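# Prunetti Serving Bowl, Orange

The Prunetti serving bowl is a one-piece bowl for everyday table use. It is supplied by Hornus Tableware to schools, residential halls and rented apartments, and may also be ordered by private households through the Enow catalog. The bowl is sold singly or in cartons of 12.

The Prunetti is intended for salads, bread, fruit and cold side dishes. It may be used for warm food that has been allowed to stand for a few minutes. It is not suitable for the oven or for direct heat of any kind – this includes warming drawers and hot plates. Customers who require a bowl for oven use should consult the pages for the Wattimena range. 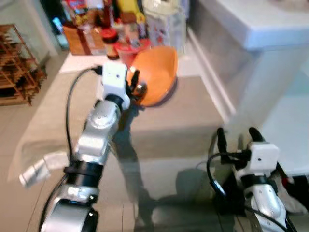 Color is a frequent subject of inquiry from institutional buyers, and Hornus offers the Prunetti in orange and in white. The orange version is recommended where tables are laid with pale linen. Against a grey-white tablecloth the bowl is easy to find and easy to count when a table is cleared, and the darker rim sets it apart from other orange pieces. The glossy surface should be wiped with a soft cloth only. White bowls are more often chosen for dining rooms with dark or bare tabletops.

## Care and cleaning

Wash the bowl by hand or in the upper rack of a dishwasher. Scouring powder and metal pads will dull the finish and must not be used. Oil and tomato sauce should be rinsed off soon after the meal. Bowls may be stacked up to 7 high on an open shelf, provided that each one is fully dry. Taller stacks are difficult to lift safely and may mark the inner surface.

## Ordering

Cartons are held in stock throughout the year, except in January, when the warehouse is closed for inventory. Orders received during that month are shipped in the order in which they arrived. Contract orders of 3000 pieces or more are handled separately and require a signed delivery schedule.

Replacement bowls can be ordered singly at the carton price for a period of 2 years from the original invoice. The invoice number must be given with the order. Slight differences in shade between production runs are normal and do not qualify for return.

Bowls that arrive chipped or cracked should be reported to Hornus before the remainder of the carton is put into use. Please keep the outer packaging until the claim has been settled – the carton label carries the production code needed to process it.

Page last revised June 22, 2019.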